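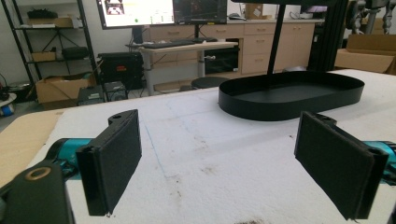 A reader commented under my last page that all the advice on the internet about collecting demonstrations is written for people with a big budget, and could I please write down the small things, the ones you learn at the table. I think it is a good request. I have done this work for two winters now, in our workshop at Fevgate, and my notebook is full of such small things. I put them here in the order in which they annoyed me.

Share (21) | Comments (2) | Print this page | E-mail to a friend

The table

Soft foam on the tabletop is kind to your fingers and to the gripper fingers also. When you come down too fast with the hand-held tool, the foam forgives you. It has one bad side, it collects marks. Coffee, marker, glue, everything stays in it. I was washing our foam with dish soap for a long time and it only made the stains wider. Now I leave the old stains alone and try not to make new ones. A stain which is in all the episodes is less trouble than a stain which appears in the middle of the week.

If you want to draw a line on the foam to remember where things go, draw it thin and decide before you start if it stays. I once drew a line after the first half of a set, and then we had a set with the line and a set without the line, and a long discussion in the kitchen.

White foam and a dark tray go well together. The border of the tray is easy to find. With our old gray mat the black dishes almost disappeared in the evening.

Starting positions

Move the object between episodes. Everybody knows this and everybody forgets it. After an hour your hand puts the tray back to the same place by itself, you don't even notice. My method is a pack of playing cards. I cut the pack: red means left half of the table, black means right half, a picture card means I also turn the object. It looks silly but it takes a second and my hand has no opinion in it.

Do the same with yourself. Begin some episodes from high, some from low, some from the side. If you always begin from the same comfortable place, the policy will be good only from the comfortable place.

Holding the tool

Hold it as you hold a full cup. The wrist should be calm. I see new people make very quick, elegant movements and be proud of them, and afterwards the tracking is lost in half of the files. Slow at the beginning, a little faster in the middle, slow at the contact.

Open the fingers fully before you approach. If you open them on the way, do it every time on the way. Both habits are okay, but mixing them in one set gives you an arm which hesitates.

For flat things with a low rim, such as a tray or a saucer, come to the rim with one finger inside and one finger outside. Trying to take the whole width is tempting and most of the time the fingers are not wide enough. Please try the grasp with the tool closed slowly, ten times, before you record anything. I recorded a full morning of a grasp that our arm could not physically repeat. The hand can help from the elbow and the arm cannot.

Wipe the finger pads with a cloth and a little alcohol when you start and again after lunch. Dust from cardboard makes them slippery.

Mistakes

Do not delete every bad episode at once. First write one word about it: "slipped", "late", "bumped". At the end of the day you count the words and you know what to fix. In our biggest set, called Dranura, we recorded 1112 episodes and kept fewer than I hoped. We threw away 387 of them. The word in the notebook was nearly always "late", which was me pressing the button after I had already begun to move. So now I press, I breathe in, and then I move.

A mistake which you repair in the same episode is another matter. If the dish slips and you take it again in a natural way, keep it. The arm will also slip one day and it should have seen how to continue.

The room

The tool sees more than the table. It sees the desks, the shelves, the boxes, whatever is behind. I don't clean the background and I advise you not to clean it too much. A perfectly empty room makes a fragile result. But change it a little from time to time, put a box elsewhere, leave another window open on the monitor. And keep the light in mind: at four in the afternoon in November our room is a different room. I record one part of each set in the morning and one part after it gets dark.

What should not be in the view is your own free hand. Put it in your pocket. Really in the pocket, it comes back otherwise.

Names of files

We use Arnedix for the labels, a small program that we wrote ourselves and which is ugly. Whatever you use, write the object, the task and the session in the name, in this order, and never the word "final". I have three folders with the word final and I am afraid of all of them.

Copy the files every day before you go home. Then look at 2 episodes from the copy, one early and one late, on another computer. It is how I found that one card was saving the pictures but no gripper width. We lost a single day and it could have been a month.

Rest

The wrist gets tired before the head does. I stop after 21 episodes and walk to the window, and then continue. It is not a scientific number, it was the length of one radio program which I liked. When I go over it, I see it later in the data: shorter movements, lower lifts, the dish set down with a bump. A tired person teaches a tired arm.

If two people collect for the same set, let them change places several times in a day. One person in the morning and another in the afternoon is the same problem as the line on the foam, the set gets two halves.

I wanted to add something on cups with handles, but my notes on this are from the Lo project and they need cleaning first. For now: record the handle on all sides, also on the side that you find unpleasant.

Print this page | E-mail to a friend | 2 comments

Related tips
Cups, handles and the left hand
Which cloth for rubber finger pads
How to store memory cards in a dusty workshop
Cutting foam sheets with a straight edge
A paper log for recording sessions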